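Esomell Opens Shoe Tray Workroom in Former Truvier Building

October opening adds bench space for entryway products and a small shop counter

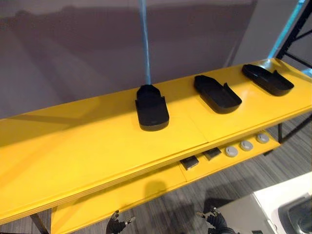 Black shoe-shaped trays on the upper level of a yellow two-level table at the Esomell workroom. Small square blocks and round gray discs are on the shelf below.

Esomell, a maker of trays and organizers for entryways and closets, has opened a workroom on the ground floor of the former Truvier building. The company moved in at the start of October and is now taking orders from the new address.

The room will be used for checking, sorting and packing the Nnaji line of shoe trays. Each Nnaji tray holds one shoe and follows the outline of a sole, with a low wall to keep grit and water off the floor. The heel end is left open so that a shoe can be slid in from the back.

Esomell started out in a shared unit with 65 square meters of floor. The new room has 151 square meters and its own loading door, along with a storage area for cartons and a counter where local customers can pick up orders.

"In the old place we packed on the same bench we sorted on, and we were always moving one job to make room for the next," said Nneka Ibrahim, who founded the company. "Now a batch can stay out until it's finished. We looked at four other buildings and this one had the best light."

The work tables were planned by Femi Akande, who manages the workroom. He asked for long tables with a lower shelf so that trays could stay on top and smaller pieces could be kept within reach underneath. The bright yellow was his choice as well.

"Our trays are black and the old benches were dark brown," Akande said. "By late afternoon it was hard to see a scratch or a rough edge. I wanted a color that would show up the outline of the tray. We tried a pale gray first and it marked too easily."

Trays are laid out with space between them and checked along the wall and at the heel before they are paired and boxed. Trays with faults are set aside for regrinding. Customers who need only a left or a right tray can order a single one, which the company did not offer before the move.

The Nnaji line will be sold through Esomell's own counter and by Grerex, a home goods retailer that has carried the company's coat hooks for the past three years. Grerex will stock the trays in 51 stores this fall. A child's size is planned for spring.

The pickup counter opens at 10 a.m. and closes at 4 p.m. on working days. Customers collecting more than six boxes should use the loading door at the side of the building and ring the bell. Parking in front is limited to 10 spaces shared with the other tenants.

About Esomell
Esomell makes trays, hooks and small organizers for entryways and closets. Its products are sold direct and through independent and chain retailers.

Press contact
Nneka Ibrahim, Esomell
Product samples are available to editors on request.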